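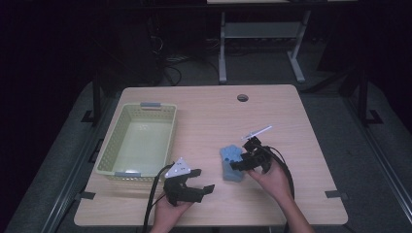 1/ 右グリッパーの開き具合の値が、収録の途中で固まる不具合にハマってました。つかんで離したはずなのに、ログだとずーっと「閉」のまま。うちは手持ちのグリッパーを両手に持って動作を録って、それをGerkovachのアームに覚えさせてるんですが、右手で水色のブロックをつまんでる間も左右それぞれからケーブルが下に垂れてて、腕を動かせば当然こいつも一緒に動くわけです。今回の犯人、この黒いケーブルでした……。長くなるのでつなげます。

2/ 最初に変だと思ったのは収録中じゃなくて再生のとき。アームにブロックをカゴへ入れさせたら、カゴの上まで行って離さない。離さないまま手を引いて、カゴのふちに引っかけて、カゴごとテーブルの端まで引きずっていきました。非常停止を叩いたのは私です。けっこう大きい音がしたので、隣の部屋から人が見にきた笑

3/ で、みんなまず学習側を疑うじゃないですか。私も疑いました。学習の設定を戻して、前の重みに戻して、それでもたまに離さない。毎回じゃなくて「たまに」なのが本当にたちが悪い。Trorkuvness(うちの収録ソフトです)の画面では緑ランプがついてるし、エラーもゼロ。これで半日溶かしました。

4/ 夕方になってやっと元データを開いて、開き具合のグラフを片っ端から眺めることに。そしたらあるんですよ、定規で引いたみたいにまっすぐな線が。人間の手って、じっと握ってるつもりでも値が細かく揺れるものなので、まっ平らはおかしい。映像では指が開いてるのに数字は閉じたまま、という区間を見つけたときは変な声が出ました。

こういうのは手首側のカメラの映像と突き合わせるのがいちばん早いです。カゴの中に水色のやつがあって、手前の指は大きく開いてる。これで値が「閉」だったら、もう数字のほうが嘘。

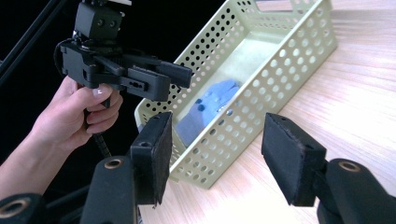
5/ 原因の話
グリッパーの根元のコネクタでした。ケーブルが下に引かれる向きに手首をひねると、信号線だけ一瞬浮く。給電は生きてるのでカメラは映り続けるし、本体も落ちない。そして収録ソフトは値が来ないと「最後に受け取った値」をそのまま書き続ける仕様……。つかんだ瞬間に浮けば、以降ずっと「つかんでる」ことになります。ソフト側のこの親切、心の底からいらなかった。

6/ 被害の話
今のデータセット、Flavanceって呼んでるんですが、全部で3,929本。まっ平らな区間を探すスクリプトを書いて回したら、引っかかったのが124本でした。割合で見ると少ない気もするけど、よりによってカゴの真上で離す場面に固まってたんですよね。手首をひねる動作がそこに集中するから。そりゃ離さない子に育つわ、と納得してしまった。スクリプト自体は4時間で回りきりました。

7/ 直したこと
・コネクタを差し直して、根元から少し先でケーブルをベルトで固定。引っ張られてもコネクタに力がかからないように
・値が途切れたら保持せず欠損として書く。欠損が出たらその場で音を鳴らして収録を止める
・録る前に、手首をひねりながら開閉を3回。これで波形が出なければ始めない
・引っかかった分は学習から全部外した。補間で救おうかとも思ったけど、離すタイミングをこっちの想像で埋めるのは怖いのでやめました

8/ 安全の話もちょっとだけ。今回はカゴが動いただけで済んだけど、あのとき手を伸ばして直そうとした人がいたら普通に危なかったです。「離すはず」と思って手を出すのがいちばん怖い。再生中はテーブルの上に手を入れない、止めてから触る。前から決まりはあったのに、うまく動く日が続くとみんなゆるむ(私も)。非常停止は操作する人の手元に置き直しました。

9/ 外したデータで学習し直した結果は、まだ途中なので何とも言えません。昨日の夜の時点では離さない症状は出てないけど、もともと「たまに」の症状なので、もう少し回してから書きます。あと左のグリッパーも同じコネクタなんですよね……いま横目で見ながら書いてます。左のほうは明日、ばらします。

ホーム 話題を検索 通知 メッセージ ブックマーク プロフィール

返信
「最後の値を保持」、うちも温度センサーで同じ目にあいました。グラフがきれいすぎるときは疑えですね
緑ランプは何を見て緑なんでしょう?
 └ 投稿者:電源と映像だけでした!! 直します
ベルト固定、手首側に少したるみを残さないと今度はケーブルの中で切れますよ。経験者より
 └ 投稿者:うわ、ぴんと張ってました。いまから緩めてきます
その検出スクリプト、公開の予定ありますか
カゴごと引きずるの、想像したらちょっとかわいい(よくない)

このアカウントの最近のスレッド
・Gerkovachのアームが朝だけ原点をずらす件、続き
・手持ちグリッパー収録で腕が疲れない姿勢を探す
・Trorkuvnessの更新で時刻がずれたときの直し方
・Flavanceのファイル名、途中で規則を変えて後悔している話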